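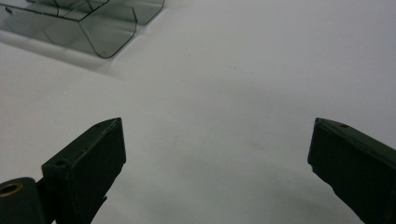 Figure 3. A pale work surface with a smoky, see-through plastic object at upper left.

4.2 Desk clutter and self-report

Clerks at the Lodport office rated their own desks as "mostly clear" in 17 of the diary weeks, a period in which they also filed 2,383 requests for more shelving. Quiambao and Lagman read this as optimism. We read it as a definition problem: to its owner, a stapler is furniture. Ratings by coworkers were lower, and a good deal longer.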